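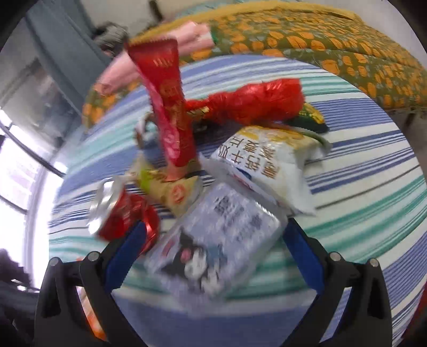
Chapter 3

The Small Shop and Its Stock

3.1 Why stock is a question of money

When we enter a small shop, we see goods. The shopkeeper sees something else as well. Every packet on the shelf was paid for, or will have to be paid for soon, and until a customer buys it the money is standing still. In this chapter we study how a small shop decides what to keep, how much of it to keep, and when to order again. In trade language this is called stock control, and it is older than the computers which are today used for it.

Chapter 2 dealt with the choice of a location and with the rent. We assume now that the shop is open, that it has regular customers from the streets nearby, and that it sells mainly household goods and packaged food. Fresh food follows other rules and will be treated in Chapter 5.

Let us begin with a case. Junaid Bhutto took over a corner shop in Galedgate in the month of April. The former owner left him the shelves, the till and a storeroom which was full to the ceiling. At first he was pleased about the storeroom. He thought that he had received a present. After some weeks he made a complete list of what was inside and found 3,308 items. Of these, 1,222 had not been sold at all since he opened. There were birthday candles, shoe polish in colours that are not much worn now, and tins whose date was close to its end. The customers, on the other hand, were asking every day for things which he did not have, such as small bags of rice and plain washing powder.

His difficulty is a very common one. He had too much stock and too little stock at the same time. The reader should keep this sentence in mind, for the rest of the chapter returns to it more than once.

3.2 Some words we shall need

Stock means all goods which a shop holds in order to sell them. The shelves, the till and the lamps are not stock, because the shop does not intend to sell them.

A line is one kind of product in one size. Tea in a small box and the same tea in a large box are two lines. Beginners often forget this and speak of "the tea" when they should speak of several teas.

Turnover of stock tells us how quickly the goods are sold and replaced. If a line sells out and is bought again many times in a year, its turnover is high. Bread has a high turnover and light bulbs have a low one. A low turnover is not always a fault. A customer who needs a light bulb needs it the same evening, and he will remember which shop had it.

Dead stock is stock which does not move any more. It still takes space, it collects dust, and it must be counted at every stocktaking. Most shopkeepers wait too long before they reduce its price. They remember what they paid and do not want to admit the loss.

Lead time is the time between the order and the delivery. Mr Bhutto's wholesaler was in Cederville and delivered in 3 days. A second supplier, Reinholz, had better prices but needed 14 days. We shall see in section 3.4 that the cheaper supplier was not always the better one for him.

3.3 What does it cost to keep goods?

Many people believe that goods in a storeroom cost nothing, as they are already paid. This is a mistake, and we must look at it with some patience.

Firstly, there is the money itself. If it was borrowed from a bank, the shopkeeper pays interest on it. If it was his own, he could have used it for another purpose, for example to repair the door or to buy lines that sell well.

Secondly, there is the space. A storeroom has a rent like any other room, even when the rent is not written separately in the contract. Boxes in the storeroom also make work. Somebody has to move the front ones to reach the ones behind, and in a narrow room this can take a good part of the morning.

There is also the loss through age and damage. Paper becomes yellow, biscuits become soft, and a mouse needs only one night. Packaging goes out of fashion too. When a producer changes the design of a packet, customers tend to leave the old one on the shelf, although the contents are exactly the same.

Against all this stands the cost of not having the goods. It is harder to measure, for it appears in no account book. A customer who does not find washing powder will perhaps come back tomorrow. Perhaps he will walk to the next shop, and buy his milk and his newspaper there as well. In Skarnmont, a small town with only two grocers, people told us that they changed their shop for such a reason and never changed back.

The task of stock control is to find a reasonable point between these two costs. It cannot be found once for all time. It moves with the season, with the school holidays, and with the opening of a new shop on the other side of the road.

Before you read on

Visit a small shop which you know well and ask the owner for permission to look round slowly. Choose one shelf. Write down which lines stand at the height of the eyes and which stand near the floor. Ask how often this shelf is filled, and who decides about it. Keep your notes, as you will use them again at the end of section 3.4.

3.4 When to order again

The oldest method is to look at the shelf. When the shelf is nearly empty, the shopkeeper orders. For a line that is delivered the next day this works well enough. For a line with a long lead time it works badly, and we shall now see why with the help of Mr Bhutto's two suppliers.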